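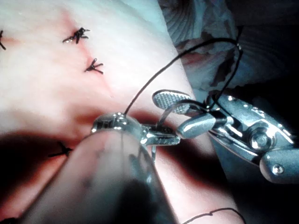
Jan 2, 2024

Ok so I said I'd write something about learning to sew and then it was August and then it was Christmas. Quick one before work.

Mostly hand sewing. I do have a machine, it lives under the bed and I'm scared of it. Started because the lining went in my good coat and the alterations place in Nolwood wanted more than I paid for the coat. Fine. Bought needles.

Things I know now that I didn't in August –

Thread length. Elbow to fingertips, no longer. I was cutting these huge pieces so I wouldn't have to rethread and spending half the evening on tangles.

Knots. Mine pulled straight through the fabric for weeks. Now I take two tiny stitches on the spot instead, then carry on. Same at the end. Leave a bit of tail, don't trim it flush, I did that on a pillowcase and the whole seam came undone in the wash.

Light. Got a secondhand lamp and it made more difference than any of the needles. Black thread on navy after dinner is just guessing.

Thimbles – still hate them. Tried 3. Back to a bandaid on the middle finger.

The coat lining took 6 evenings and it is not pretty. The left armhole puckers and theres a spot near the pocket where I clearly lost interest. But I've worn it every day since the cold came in and it's holding. Then I did two pairs of jeans, a tote bag, and the couch cushion the dog got into. The cushion was the best one, thick fabric, big ugly ladder stitch, very satisfying when you pull it and the gap just closes up.

Plan for this year is a quilt. A small one. I have a bag of old shirts to cut up and no pattern yet. My sister thinks I should get the machine out for it and she is probaly right, but I like doing it in front of the tv.

If anyone has a beginner quilt pattern that doesn't have triangles in it please send. Squares only. Ok bus.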